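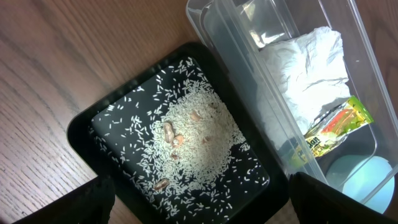 Hurkinley has released a new version of Skimonska, its planning and control software for robot arms, and it's a cracker for anyone working on kitchen and tabletop jobs. The big change is in how the planner deals with clutter. It now keeps 16 possible grasps alive while the arm is moving and picks between them late, so a small error in the first look no longer ruins the whole attempt.
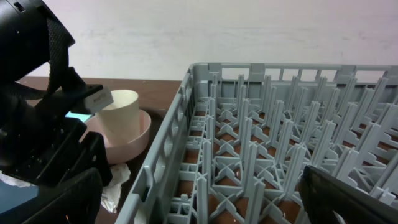
Gunawardena, which has been testing the software since August, said the late choice had made the biggest difference around racks and rims, and that it would still like clearer error messages when every grasp is thrown out.

Perception has had plenty of care too. The old depth filter tended to smooth thin things away – chopsticks were a well-known headache – and its replacement keeps narrow edges sharp.
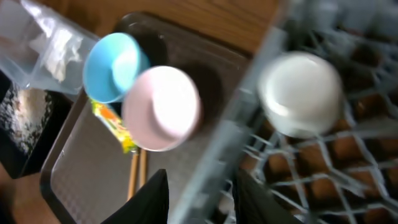

Cups, chopsticks and a dish rack on the test table.

There is also a lovely new replay tool, which lets you scrub back through the last 1024 control steps and see what the planner was weighing up at each one.

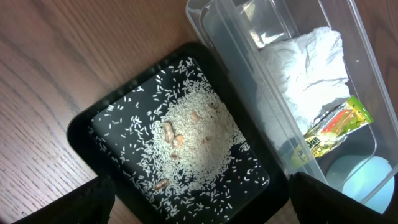
Posted by the Stellcombe news desk | December 15, 2022

Small, scattered items are next on the list. Hurkinley wants Skimonska to tell a peanut from the rice around it using the wrist camera alone, and an early build of that module is open to testers now. Existing set-up files will load without changes, and the update is free for current users.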